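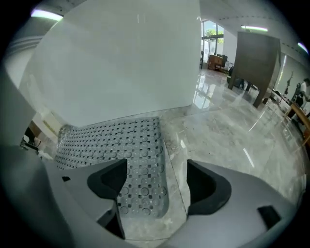
About Zerura

Who we are

Zerura is a small buying-advice firm for organisations that have been told they need a robot. We help councils, aged care homes, hotels, bathroom showrooms and the odd very keen school work out what the equipment will cost, what it will need around it, and whether the money would do more good somewhere else. We don't make robots. We don't sell them, lease them or take a commission from anyone who does.

People sometimes ask why a firm in this line sounds so gloomy on its own website. We've read a lot of quotes. A quote is a document written by someone who wants you to stop reading at the total, and the total is rarely the number you end up paying.

How we started

We began as the purchasing side of a larger engineering office, where our job was to check other people's equipment requests before they went up for approval. One year the stack of requests had 3 robot arms in it, all for different departments, all described as urgent. None of the requests had a line for training data, floor space, spare finger pads or the wages of whoever would stand next to the thing. We asked for those lines to be added. Two of the requests were withdrawn by the end of May.

That was more or less the whole business plan, and it still is.

What we look at

Most of our work is on household and wet-area tasks: lifting and placing boxes, handling mats and trays, moving things in the space beside a tub. Suppliers like to show these jobs as finished. We like to look at them earlier, when people are still holding the grippers in their own hands and doing the work over and over to record it, as that stage has a cost and somebody will be paying for it. If your supplier says it's included, ask for how many hours, in whose building, and with what objects. Ask if any of the objects are yours.

We also look at the dull parts of the room. Glossy floors, glass walls, cables, where the bins live, who needs to walk through. A budget that covers the arm and forgets the power points is a budget for half an arm.

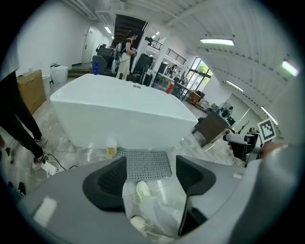
The recording hours are where we see the widest gap between quotes. On a recent comparison one supplier, Naka, allowed 80 hours for a single wet-area task and another, Yupanqui, allowed 903 for what looked on paper like the same job. We still don't know which of them was right. What we could tell our client was that neither had written down what would count as done, and that the cheaper one charged separately for every new object after the first batch. The client put the purchase off for a year and fixed its hot water system.

How we charge

A first read of a quote is $199. You send us the paperwork, we send back a marked-up copy and a list of questions for the supplier. Plenty of people stop there and we think that's fine.

Longer jobs are priced by the day, agreed before we start. We'll visit your site, measure doorways and benches, talk to the staff who do the task now (suppliers skip this a lot), and build a budget that runs past the first year. It'll have a line for repairs and a line for giving up. Clients dislike the second one and we leave it in – equipment gets sold off or stuck in a storeroom more often than the brochures let on, and moving it costs money too.

What we won't do

We won't write a business case to fit a decision that's already been made. We won't put a payback period in a report if the figures behind it came from the seller's own slides. We don't do launch events.

We're not against the machines. Some of our clients have bought them and kept them, and a few have gone back for a second. We'd just rather see a demonstration in your building, with your staff and your clutter, before any deposit is paid. If a supplier won't agree to that, put it in the file and keep asking.

Makance

Makance is the costing workbook we use on every job. It's a plain spreadsheet with too many tabs. Clients get their own copy and can change anything in it, including our assumptions, which are marked in yellow so you can find them and argue. The tab called Room is the one people leave blank, and it's usually the one we ring up about.

Getting in touch

Use the form on the contact page and attach the quote if you've got one. Please leave the supplier's terms and conditions in, even if they're long. If you haven't got a quote yet, write us a few lines about the task, who does it now and how often. We answer enquiries in the order they come in, and we're slower near the end of the financial year, when everyone else is in a hurry to spend.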